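Speaker notes: How a small party picks its people
Talk for the Tilura civic evening, May 2023

Start slow. Let people find seats. Say hello to Huguette.

OPENING

Good evening! I'm going to talk about the part of politics I love most, and it's the part that hardly makes the paper: how a party decides who does which job. I mean the secretary, the organizer, the person who signs off the candidate list. Voters see the names on the ballot. Long before that, a room full of members has argued over who gets to put them there.

My case is Keltska, because I sat through its whole reshuffle in March and came home every night buzzing. It's a regional party, 887 paid-up members, with a council of 20. Small enough that you can follow every vote, and big enough that the votes matter (they hold the balance in the Tekura assembly, remember).

Pause. Ask who has ever been to a party meeting. Wait for hands.

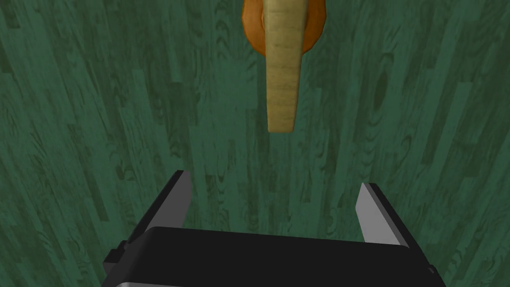 Green boards, seen from directly overhead, with a curve of orange at the top.

WHAT THE RULES SAY

The Keltska rule book gives the council the power to name a general secretary. Members don't vote on it. What members do get is a right of objection: if 147 of them sign within the notice period, the name goes to a full congress. I think this is a lovely bit of design. The council can move quickly, and it still has to think about how a choice will go down in the branches.

The organizer's post works differently. Branches send in names, the council makes a shortlist, and the branch chairs choose. So the two most powerful officers answer to different people. Read that line twice if the room looks sleepy.

WHAT HAPPENED

Anatole Delaunay had been secretary for two terms and wanted a third. Kenna Tosh was the organizer, well liked in the branches, and she wanted his job. Everybody expected a straight fight.

Then Chenxi Fan's name came up. Fan had run the candidate list for the last assembly election and had almost no enemies, and within one evening the talk had shifted completely. Delaunay's side liked Fan better than Tosh. Tosh's side liked Fan better than Delaunay. I was scribbling so fast I tore the page!

The council met, talked past midnight and appointed Fan. Tosh stayed on as organizer with a bigger budget for the branches. Delaunay took the chair of the policy group, a post that had been sitting vacant.

If asked about the vote: it was a show of hands and the tally was not published. Don't guess.

THE OBJECTION

Now the part I really came to tell you. A petition went around the northern branches, led by Séverine Guillot, asking for a full congress. Her complaint was with the way the council had done it. Fan's name wasn't on the agenda sent to members, and she felt that made the notice period close to useless. It fell short by 40 signatures.

You could call that a failure, and I'd argue with you all night. The council changed its agenda rule at the very next meeting. Any name for secretary now has to be circulated before the council sits, and a late name means a delay. Guillot got most of what she was after without ever winning the count.

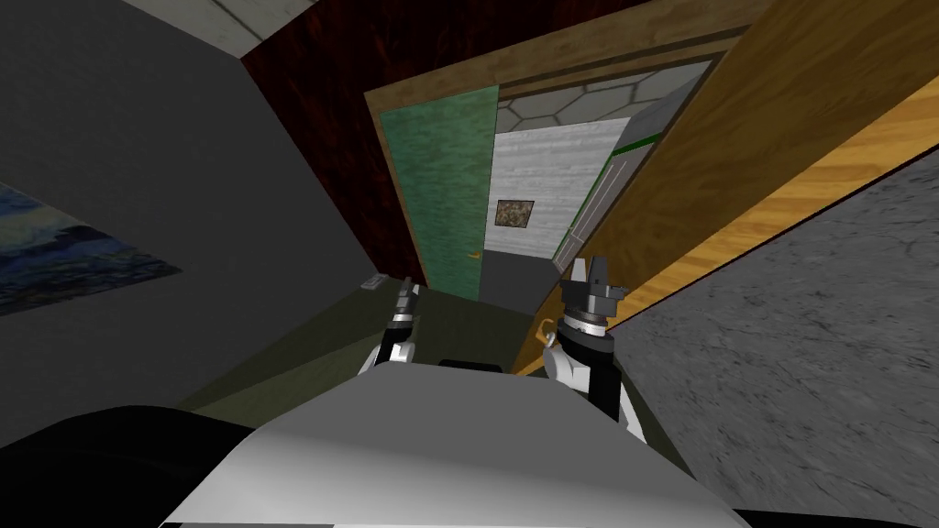

According to Huguette Guillot, the new agenda rule "only works if the branches read the thing when it arrives," and she would sooner have seen the signature threshold lowered as well. I put this to Tosh, who agreed about the reading and disagreed about the threshold. Her worry is that a lower bar would send every appointment to congress, and a congress costs the party a good chunk of its year's money.

Give both sides fairly here. Huguette will be in the room!

WHAT TO LISTEN FOR

When your own party next announces a new officer, look for who did the appointing and who could have stopped it. The press release will usually give you the first. For the second you need the rule book, and most parties will send you one if you ask nicely. Barbier branch sent me theirs the same afternoon, with a note in the margin showing where the old wording had been.

Hold up the rule book. Pass it round.

QUESTIONS

Likely ones: whether Fan will stand for the assembly (hasn't said), whether Delaunay is bitter (he told me he's enjoying the policy work, and he sounded it), how the branch budget gets divided (by membership, with a minimum for the smallest).

Get the rule book back before the tea comes out.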